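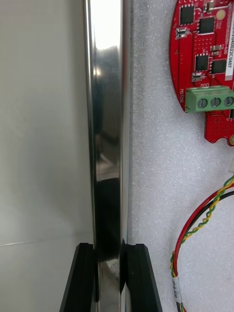 Flat bar, polished stainless steel.

Vuorinen open day, Milholm, 14/03/2021. Notes typed up the same night, so excuse the mess.

Got there late. The road from Keltau was down to one lane and I missed the welcome talk. Coffee was gone too. Went straight into the joinery hall, where Jouko Manninen was already well into front doors.

His big complaint is trim scale. People buy a nice heavy paneled door and then run skinny flat casing around it, the same stuff they'd use on a closet. Looks like a picture in a cheap mat. He had mockups leaned along the wall, same door every time with different casing. The skinny one did look bad. The one I liked had 115 mm flat casing at the sides and a head piece a bit thicker than the legs, so it throws a little shadow line. No fancy profile. Just thickness.

Rules I scribbled down from Jouko:
Head casing never thinner than the sides.
Side casing lands on the sill or on a plinth block. Doesn't just stop in mid air above the siding.
Miters outdoors open up. Use a butt joint at the head and put a drip cap over it.
If the porch roof is deep you can skip the drip cap. He does it anyway.

Somebody asked about PVC trim. Long answer. Short version: fine down near the ground and fine where it gets splashed, but paint it, and don't buy the kind with the fake wood grain. Real painted trim doesn't have grain you can see from the street. I've got the fake grain on my garage. Oh well.

Next was sidelights and transoms. Less good, the guy before us ran over and Martim Paiva had to rush. Main thing I took away is that sidelights should line up with somthing on the door. Glass starts at the same height as the lock rail, or the panels match. When the sidelight is full glass top to bottom and the door is six panels, the two look like they came from different houses. He showed a house in Keltau where they fixed it with nothing but a wood panel added to the bottom of each sidelight. Big difference for a weekend of work.

Also: no oval glass. He was pretty firm. Half the room has oval glass at home I think, it went quiet.

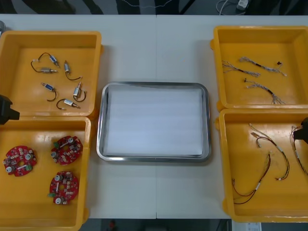 Lunch was soup, decent bread, 15 a head, cash only. Ate standing up. Talked to Dirk Coppens, who is redoing the entry on a 1920s brick house and can't decide on a hood over the door. He wants brackets. We went back and forth on it. My feeling is brackets have to look like they carry the roof, so they need to come out most of the way to the front edge and sit on something solid at the bottom. The little curly ones screwed up under a deep hood just look glued on. Dirk had a drawing with him and his were the little curly ones. He took it well.

After lunch, paint shop. Warm in there, bit of a smell, nobody minded. They dip the parts before assembly and then spray. Couldn't get close to the spray line. The end grain gets sealed by hand with a brush, bottoms of the doors too. That's the bit to copy at home. Bent Bundgaard runs the shop and said the bottom edge of the door is where he sees the rot start, every time, because it never got painted after it was trimmed to fit. Went home and checked mine with a mirror. Bare wood. Of course.

Color talk was short. Bent likes dark doors but not on a wall that gets full afternoon sun, the panels move too much and you get a bare line at the edges. Paint the panels before they go in the frame and the line won't show. Good tip, too late for me.

Then the yard out back. They had a row of salvaged doors for sale, 300 for most, one at 200 with a split stile. Nearly bought the split one. No hinges, no way to get it in the car. Paavo Väisänen was out there with a tape and pointed out that most of them are shorter than a modern opening, so you either pack down the head or add a transom. Says add the transom. He says add the transom to everything though.

He also went off on porch columns for a while. Column should line up under the beam, neck of the column flush with the face of the beam above, not set back under it with the beam hanging over. Once you've been told, every porch on the drive home is wrong. Counted as I drove, gave up before the bridge.

Skipped the Nitska stand, it was mostly storm doors and I had one eye on the clock. There was a brochure. Lost it.

Practical stuff if you go, next one is in August:
Park behind the hall, front lot fills early.
Wear closed shoes, they do check.
Bring photos of your own house. Jouko looked at mine for all of two minutes and said the porch light is too small and hung too high. Fair.
More handouts would have been nice. The casing profiles weren't on paper anywhere, had to sketch them.

Order of jobs here now: seal the bottom of the door, new head casing with a cap, bigger light. Garage trim can wait till I can stand to look at it.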